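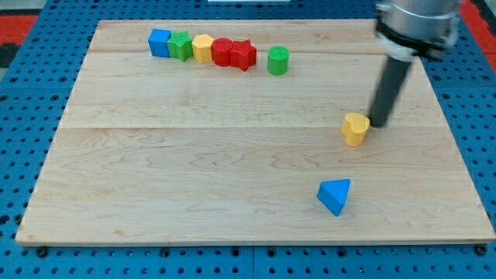 # Eight Shapes and a Flat Surface

A shape block has two jobs. It has to stand where it is put, and it has to look different from its neighbors when seen from above. The cube does both with no effort. The star and the heart take more work, and most of the complaints that reach the Mevcombe workshop are about those two.

Yoshinori Shimada has cut and finished blocks there long enough to have opinions on edges. A sharp edge gives a clean outline and chips within a month. A rounded edge lasts, but every fraction taken off the corner makes a hexagon look more like a cylinder. His rule is to round the cube generously, the hexagonal prism less, and the points of a star only at the tip.

Surface finish is the second variable. A glossy top reflects the ceiling light and can wash out the color in the middle of the shape. A bumpy top scatters the light and keeps the color even, but it collects dust and is slower to wipe down. Troson, which supplies the coatings, sells both. Shimada's own preference is texture on stars and gloss on cylinders, where the outline is simple enough to survive a highlight.

## Spacing

Blocks lined up in a tight row are easy to store and hard to pick up. Fingers need a gap on two sides. A cube in the middle of a packed row has to be lifted by its top edges or tilted out, and tilting usually moves the blocks on either side. Stars are a little easier, as the notches between the points give a fingertip somewhere to go.

Chiyo Nakajima, who tests the sets for Granditz, works from the ends of the row inward. Her notes from 26 May 2019 list 207 lifts, with the neighboring block disturbed most often when the block being lifted was a hexagonal prism. A flat face against a flat face drags. Two curved sides touch along one line and let go cleanly.

The heart is a special case. Standing upright with its lobes visible on top, it has one notch and one point, and the best hold is across the widest part of the lobes. Held from notch to point, it turns in the hand.

## The board

Maple is the usual choice underneath. It is hard, pale, and close-grained, and yellow is the only common block color that comes near it. A yellow heart on a honey-colored board is harder to pick out than a green cylinder – more so under warm bulbs.

Seams matter more than grain. A plank joint that has lifted even slightly will rock a narrow block. Blair Moncrieff, who builds the boards, checks each joint by sliding a cylinder over it in both directions, and sands again if it catches. The boards get 2 coats of oil and are left until June before the next check.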